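Sorting robot halted after it keeps on sorting

Prusura has switched off the arm at its Candley returns hall after the machine spent the better part of a night shift picking up things that were not there, carrying them carefully across the cell and putting them down again.

The company, which handles unwanted goods for online stores, confirmed on 2025-04-19 that the arm logged 841 picks before the morning crew came in. Of those, 115 involved an object. The rest were air, delivered on schedule and marked as complete.

The trouble began with a pressure reading. The gripper is supposed to report when its fingers have closed on something, and a worn cable was telling the controller that they always had. The software, given no cause for doubt, took the cable at its word. Its nightly summary described the shift as the most productive since the cell opened in December.

That might have been the end of it, with a red-faced note and a new cable. But the same false reading also disabled the check that slows the arm when it meets something it did not expect. Near the end of the shift it came down at full speed on the edge of its own bin and pushed the whole thing 5 inches along the table. A clamp gave way. The emergency stop did not trip, and the arm went back for another try.

No one was inside the fence at the time. Prusura says the gate interlock worked as it should and that a person could not have walked in while the arm was live. The state workplace safety office has been told, and has asked for the logs.

"The system performed a high number of successful cycles under a condition it was not designed to recognize," the company said in a statement, which is one way of putting it.

Radebe, the integrator that built the cell, was more direct. It said the cable bundle had been routed too tightly around the wrist joint and had been flexing at the same point on every turn. It has asked the owners of nearly 200 similar cells to look at theirs, and to stop work if the outer cover shows any cracking. Replacement looms are being sent out free of charge. Owners who have fitted their own cable ties are asked to mention it on the form, in a tone that suggests many will have.

What a recall looks like on the floor is mostly patience. Radebe has rerun the cell's basic pick test at its Ovham workshop, with a wider loop in the wiring and a short list of things to find in the bin, among them a purple cup and a plush dolphin. The test is run at a crawl, and an item counts only if a person on the other side of the fence agrees that it has been picked up. 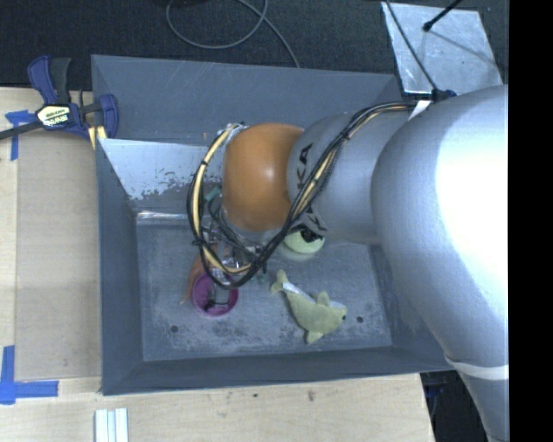

What happens next

The Candley cell will stay off until the new cabling is in and the stop circuit has been tested separately from the gripper. Prusura has also asked for a second sensor, so that the fingers and the controller no longer have to settle the question between themselves.

In the meantime returns are being sorted by hand, on two shifts. Customers waiting for refunds have been told to allow a few extra days. Those who were sent a notice that their item had been received and processed overnight should keep the email – their package may still be sitting in the intake cage, and the company would like to check.

Radebe expects to publish its full findings once the logs have been reviewed. It has withdrawn a brochure that quoted the cell's pick rate.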